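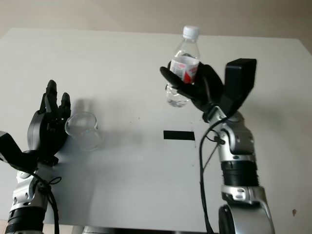
Club de robótica: ¿cómo dividir la tarea de servir agua con dos brazos?

Pregunta de Gopinath Subramaniam

¡Hola a todos! En el club Grusum somos 6 y queremos presentar en junio una demo con dos manos: la izquierda se ocupa del vaso y la derecha de la botella. Nos encanta el proyecto, pero lo programamos todo como una sola secuencia y, si falla un paso, hay que repetirla entera. ¿Cómo la partiríais? De momento ensayamos con el tapón puesto. 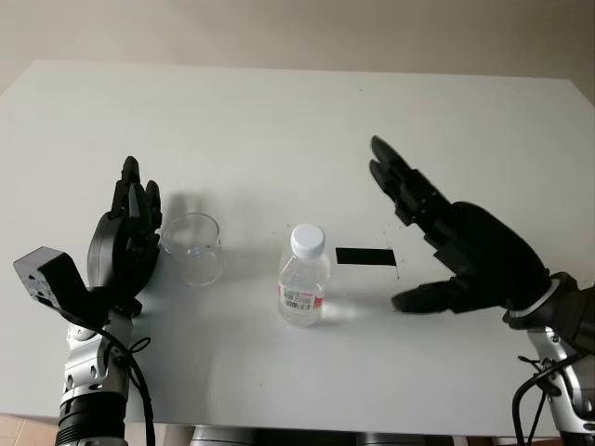 2 respuestas

Jarlath Nic Giolla
¡Qué chulo! En Plovham hicimos algo parecido y nos salvó separar por estados: coger, levantar, acercar, inclinar, volver. Cada uno con su condición de salida y su postura de reposo, así repites solo lo que falla. Guardad la posición inicial de la botella respecto a una marca fija de la mesa y haced 12 repeticiones de cada estado antes de encadenarlos. Lo de inclinar dejadlo para el final, que es donde más se pelean los dos brazos. 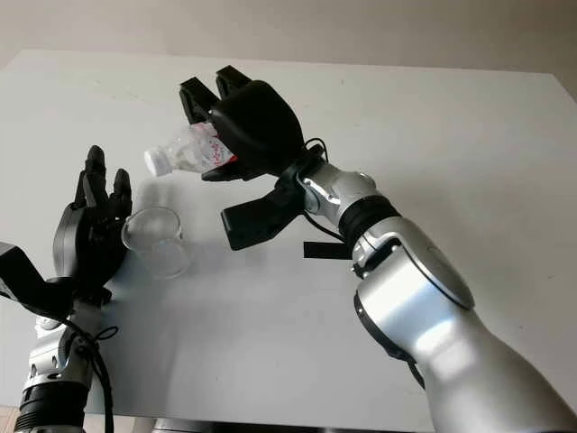
Y bajad la velocidad cuando las manos estén cerca una de la otra, a nosotros se nos cruzaban los cables (literalmente, jaja). Si os atascáis, el viernes subo nuestro esquema.

oyelaran_2101
yo usaría un vaso más ancho y listo. suerte!!

Comentario de Gopinath Subramaniam: ¡Mil gracias, Jarlath! Ya tenemos separado el estado de coger y va de maravilla. Espero ese esquema con ganas.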